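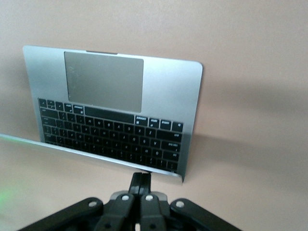 Desk Clear-Out Weekend – The Photos

Posted 05/05/2026 by Ruth Hebden

Quick one as I'm typing this between boxes. The Flarnholm office is moving one floor down in June and we finally went through the desks, the shelves and the dreaded back closet. Captions by me, corrections from Rafsan. Full-size versions are on the shared drive, folder "clearout", please don't rename anything in there.

Only one picture up on the page for now, the rest when I get a minute. Notes for the whole set anyway so people can start claiming stuff.

The laptop
Silver, black keys, big trackpad. Smudges on the trackpad, will come off with a damp cloth (damp, not wet, Chelsea). Goes in the spares pile with tag 3035. Needs wiping before anybody takes it home – ask Kwan-ho, he has the account list. Charger is in the blue tub, probaly.

The monitors
Five of them going. Two have stands, the others are for wall arms and no use to you without one. Tag 2667 has a line down the left side, fine for a second screen if you're not fussy. Bring a blanket for the car.

Stesto lamps
The clamp ones from the old drawing table. Stiff at the elbow. Bulbs not included, we used them up.

Cables
Big bag, mixed. Untangled by Beryl over two lunch breaks, so whoever puts a hand in there and stirs it will hear about it. Video leads on top, network leads underneath, mystery leads in the side pocket.

Chaimongkol chairs
Grey seat, wheels. The one with tape on the arm drops slowly when you sit in it. Rafsan says it can be fixed, Rafsan has been saying this for a while. Free to a patient home.

Filing drawers
Keys are taped inside the top drawer. Please leave them there. Last time it took me a whole morning and a call to the locksmith on Mill Street.

Paper
About 600 sheets of the heavy cream stuff, good for invitations. Kids' drawings too if you don't mind them being fancy. Take a stack, leave a stack.

Larnevico label maker
Works. Only one roll of tape left and its the yellow. Chelsea wants first refusal, so it's hers until Friday and then open to all.

Mugs
Anything without a name on the bottom goes to the charity shop. Check the cupboard before you complain.

The back closet
Before and after shots. Two boxes of old brochures gone to recycling, one vacuum cleaner found, hose still missing. There's a coat in there as well, dark green, size medium, bus ticket in the pocket. It's on the hook by the door now.

How to claim
Put your name and the tag number on the sheet by the kettle. No tag, just write what it is. First name on the line gets it, no swapping lines. Pickup is any day after four, side entrance, there's a cart but the front wheel pulls left.

Still need
– flat boxes, medium
– somebody with a van for the drawers
– the vacuum hose

Kwan-ho has more pictures on his phone from the afternoon, mostly shelves. Will add them once he sends them over. Spot a mistake in the tags, email me and I'll fix it tonight or tomorow.

Ruth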